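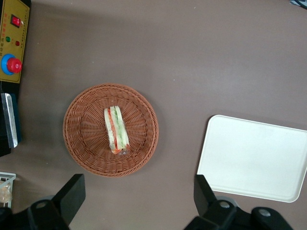

Sándwich envuelto en cesta de mimbre, sobre la mesa.

Lista de control: office y comedor de personal
Edificio Lanetti, planta 3
Revisión de julio, turno de mañana

Marcar SÍ, NO o N/P. Todo NO lleva comentario.

1. Almacenamiento en frío
Nevera por debajo de 5 °C: SÍ
Termómetro visible y legible: NO
Comentario: la pantalla se apaga a ratos. Se pide pila nueva a Luvov.
Juntas de la puerta limpias y sin grietas: SÍ
Productos con fecha de apertura: NO
Comentario: dos envases de salsa sin fecha. Retirados.

2. Alimentos preparados
Envueltos o tapados: SÍ
Etiqueta de alérgenos junto al producto: NO
Comentario: falta en los sándwiches del proveedor Jondonard. Reclamado por segunda vez. El pan lleva gluten y hay que indicarlo aunque parezca evidente.
Tiempo fuera de nevera anotado en la hoja: SÍ
Cestas y bandejas lavadas al cierre: SÍ
Comentario: las de mimbre se cepillan y se dejan secar del todo antes de guardarlas.

3. Instalación eléctrica
Cables sin daños ni empalmes: SÍ
Microondas con revisión vigente: SÍ
Comentario: equipo D'Souza, número de inventario 2,198.
Hervidor alejado del fregadero: NO
Comentario: estaba a 17 cm del grifo. Trasladado a la repisa del fondo.
Regletas sin sobrecarga: SÍ

4. Suelos y salidas
Suelo seco y sin obstáculos: SÍ
Puerta de emergencia despejada: NO
Comentario: cajas de vasos de papel (400 unidades) apiladas delante. Se movieron durante la visita. Ya ocurrió en la revisión anterior.
Luz de emergencia operativa: SÍ

5. Incendios y botiquín
Extintor accesible y con presión correcta: SÍ
Manta ignífuga en su soporte: SÍ
Botiquín completo: NO
Comentario: faltan apósitos para quemaduras y tiritas azules.

Pendiente para la próxima visita: pila del termómetro, etiquetas de alérgenos, reposición del botiquín. La puerta de emergencia se volverá a comprobar sin aviso previo.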